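Marichka Ostapchuk's notes on keeping a small bathroom in order, May

## Towels

- Fold the towel over the bar and pull it out flat. A bunched one takes far longer to dry.
- Wash hand towels at 50 degrees, without softener.

## Round the basin

- Keep only daily things on the counter. A mug holds the toothbrushes well enough.
- Squeeze toothpaste from the crimped end and put the cap back on straight away.
- Wipe marble-patterned tops with a damp cloth and a drop of washing-up liquid. Vinegar marks real marble.
- Black taps show limescale, so dry them every evening. It takes 2 minutes.

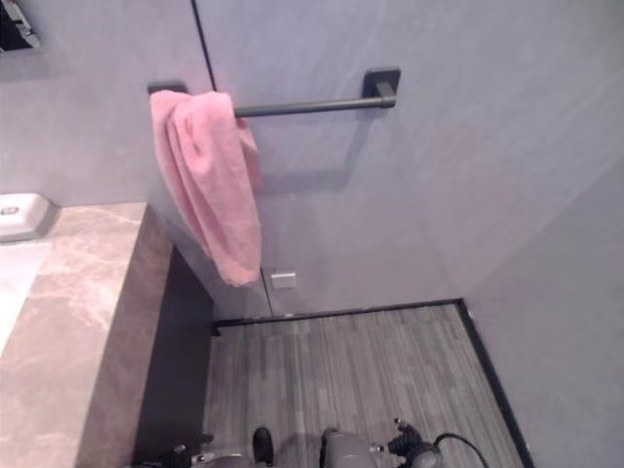
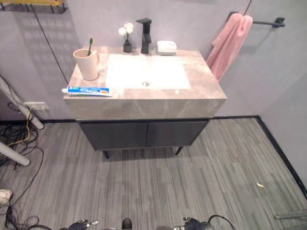
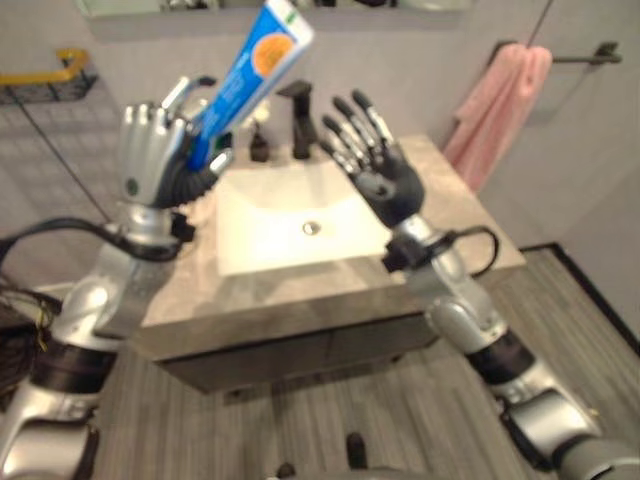 ## Drains

Lift out any hair every 14 days, then run the hot tap. If water still stands in the bowl, clean the trap underneath with a bucket below it.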